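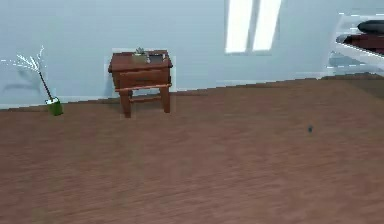 Unit 5: Setting Up the Tavier Base in the Sirby Apartment

Home | Course Outline | Handouts | Lab Hours | Downloads

Read this before the lab session in Room 217. You will be working with the simulated Tavier base, the same model as the one on the bench, and the Sirby apartment scene. The setup steps are the same for both machines except where marked SIM.

5.1 What has to be set

The Tavier is a wheeled base with one head camera on a short mast. Three things have to be right before it is driven anywhere: the camera mount, the wheel odometry, and the map. Set them in that order. If the mount is changed later, the map has to be made again.

Settings are kept in the Hidanel panel, under Machine. Save a copy of the settings file under your group name before you change anything. Groups that skip this end up restoring the factory file and starting from 5.2 again.

5.2 Camera mount: roll

Roll is rotation around the direction the camera points. With the camera square to a flat wall, the line where the wall meets the floor should run level across the view. In the wood floor view with the small side table against the wall, the line sits low on the left and rises to the right. The table shows it too, with the left front leg reaching lower than the right one.

A slope like this can have two causes. Either the camera is rolled, or the base is not square to the wall. To tell them apart, look at something upright, such as a table leg or the side of a window. A wall seen at an angle gives a sloping floor line, but its uprights stay close to vertical near the middle of the view. With roll, the uprights lean as well.

Procedure:

1. Stop the base and set the drive to Hold.
2. SIM: open the scene with physics paused. Bench: chock both wheels.
3. Turn the base in place until it is square to a bare stretch of wall.
4. Read the roll value in the Hidanel panel and write it on your sheet.
5. Pick an upright near the middle of the view and lay the on-screen guide along it.
6. Change the roll in small steps until the upright and the guide agree.
7. Save, drive forward a short way, stop, and check again.

On the bench machine, the usual fault is the clamp screw at the foot of the mast. Tighten it with the short key. If the roll comes back after the screw is tight, the rubber washer under the clamp is worn and should be replaced. Spare washers are in the Ferraro parts drawer.

5.3 Camera mount: pitch

Pitch is set after roll. The wood floor view gives up its lower two-thirds to floor. That is a useful split for finding small things on the ground, such as the dark speck out in the open to the right of center. It is less useful for furniture and walls: the window and the white shelving are only partly in view. For mapping, bring the pitch up until the wall and floor have equal shares. For floor inspection, leave it low.

Write down which pitch you used. A map made at one pitch and driven at another will place low objects in the wrong spot.

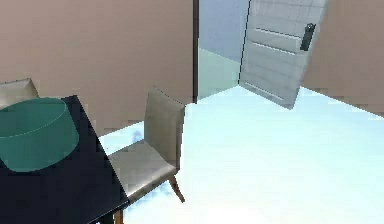
LAB NOTES: DOORWAYS AND FURNITURE

5.4 Checking a doorway before the map run

A door that stands open into the room takes up floor the map may show as free. The light gray door is a good test. Its lower edge hangs just above the floor, so a depth reading taken too low can pass underneath it. Set the obstacle band in the Hidanel panel to start above that gap.

The floor on the near side is very bright and nearly featureless. Visual odometry has little to hold on to there, so use wheel odometry for this stretch and switch back once the pale greenish floor past the door is well in view. Drive slowly over the change of floor.

Chairs need a second pass. The beige one tucked against the dark table has thin wooden legs, which the mapper often drops. Set the minimum object width to 2 cm and the margin to 40 cm, then run the pass again from the other side.

The teal bowl on the table is translucent. Leave it out of your landmark list.

5.5 Hand in

Settings file, before and after
Roll and pitch values with the view used for each
Finished map, with the door marked open
Fault log, even if it is blank

Due 5th May at the start of lab.

Filed under: Mobile Robots > Setup and Maintenance

Contact the course office | Copyright Ferraro Technical Program | Back to top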